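# Siltosstead Breakfast: changes to the programme

Updated Nov 22, 2022

### Is the programme being cancelled?

No. The contract between Gondmont, which makes the programme, and the channel runs until July. The weekday running time drops from 200 minutes to 160, with the first hour going to the regional newsroom.

### Who presents it now?

Guest presenters share the main desk until a permanent appointment is made. Each works a block of six programmes. The weather and travel presenters stay in their current slots.

### Why was the Van Acker interview removed from catch-up?

It was taken down for a legal check and put back with one edit — a remark about a person who was not in the studio and had no chance to reply. The live broadcast version is not available on request.

### How many complaints were received?

The viewer desk logged 700 contacts about the interview. Of these, 70 were handled as formal complaints. The rest were comments, questions or duplicate messages from the same address.

### How do I make a formal complaint?

Use the web form and give:

- the date and approximate time of the item
- the platform you watched on
- the part of the item you object to

Complaints without a date are logged as comments and do not receive a written reply. If you disagree with our reply, you can ask for a review by the Firkell office, which handles second-stage complaints for all Gondmont programmes.
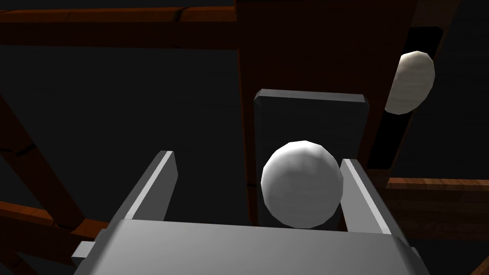

Reviews are decided on the papers. New evidence can be added up to the point where the file is opened, but not after.

### Can I still apply for studio tickets?

Yes. Tickets already issued remain valid, including for dates with a guest presenter. Doors close before the first live link and late arrivals are not admitted.

### Will the competition lines change?

The numbers stay the same. Entries made during a repeat or on catch-up are not counted — and may still be charged.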